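Subject: Re: Open day at Sesden, February

Dear members,

I write on behalf of Otside to confirm the programme for the open day at Sesden, where hand-held grippers are demonstrated at the table. 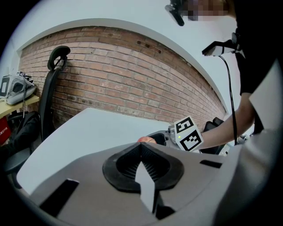 Visitors are asked to report to reception at Salinas Street 188.

Joaquín Rivadeneira wrote:
> Could the programme be sent to the list?
> Our Voltari members would also like to know
> whether they may handle the equipment.

The gripping of fruit forms the first part of the visit.

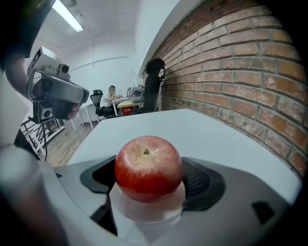

A red apple held in the gripper.

1. Introduction and safety notice
Bags should be left in the cloakroom.

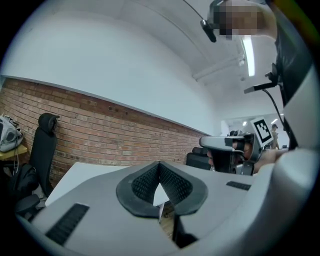

2. Demonstration at the table
Groups are limited to 5 persons. Two grippers are used together, one in each hand.
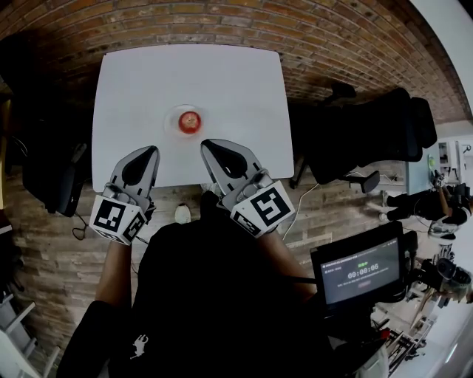 May visitors try the grippers themselves?
Members who have signed the visitor form may do so after the demonstration.

Yours faithfully,
Rodel Tagle
Otside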